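Subject: Re: [packing-floor] What happened to your people after the arms came in?
To: packing-floor list

On a December afternoon the list member from Balico wrote:

> We are 5 months away from the same decision you took at Zavitley.
> Management says that no one will lose the job, only the job will
> "move". I would like to hear from a site where it has moved already.
> Who teaches the arm, who cleans up after it, and are they paid for it?
> Please be frank, I will not forward it.

Thank you for the question. I waited until my shift plan was finished so that I could answer properly.

At Zavitley we had 10 people on the mixed returns line before the change. These are the people who take a thing out of a returned box, look at it, and decide if it goes in the bin, in the tray or in the waste. We still have the 10, but only 5 stand on the line. The other 5 went to what Fastar, our supplier, calls the practice tables. I am one of them.

The work at the tables is quieter than the line and in my opinion more tiring for the head. You lay out a few things, you let the arm try, you write down what it did, and you lay them out again in another way. On a good shift we do 700 tries between us. Fastar asked for 1,000 in the beginning, and our union representative had to explain to them that people also need to drink tea.

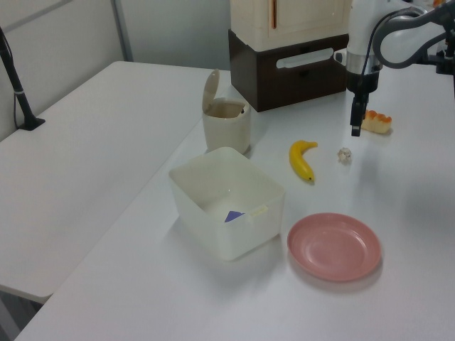 We practise mostly with toy food and simple household things. I was a little offended by this at first, after so many years of handling real goods. Now I find it sensible. A toy banana does not go brown, and if the arm squeezes it too hard we have not lost any customer's property. The difficult items come later, when the easy ones are boring.

Now to the pay, as you asked directly. For the first months we were paid the old line rate, and the argument was that we lift less. This is true, but we also had to learn the software, write reports in a second language and stop the arm when it went wrong. After a long discussion we received the same grade as the machine setters. My advice is to have this in writing before the first arm is switched on. We did it afterwards and it was much harder.

What I did not expect is how it changed the 5 who stayed on the line. They get only the items which the arm refuses – sticky, torn, tangled, without label. Before, there was a bad item and then nine nice ones, and you could rest a little with the nice ones. This rest is gone. We now change places every two weeks, line to tables and tables to line, and I would fight for this again.

The colleagues at Vishwakarma did not rotate, as far as I know, and they had many requests for transfer. Maybe somebody from there can correct me.

About cleaning up: everybody believed it was somebody else's task. Put it in the plan with a time. Ours is at 14:30, before the handover.

If you like, I can send you our rotation table and the text of the grade agreement. Both are short – one page each.

With kind regards from the practice tables at Zavitley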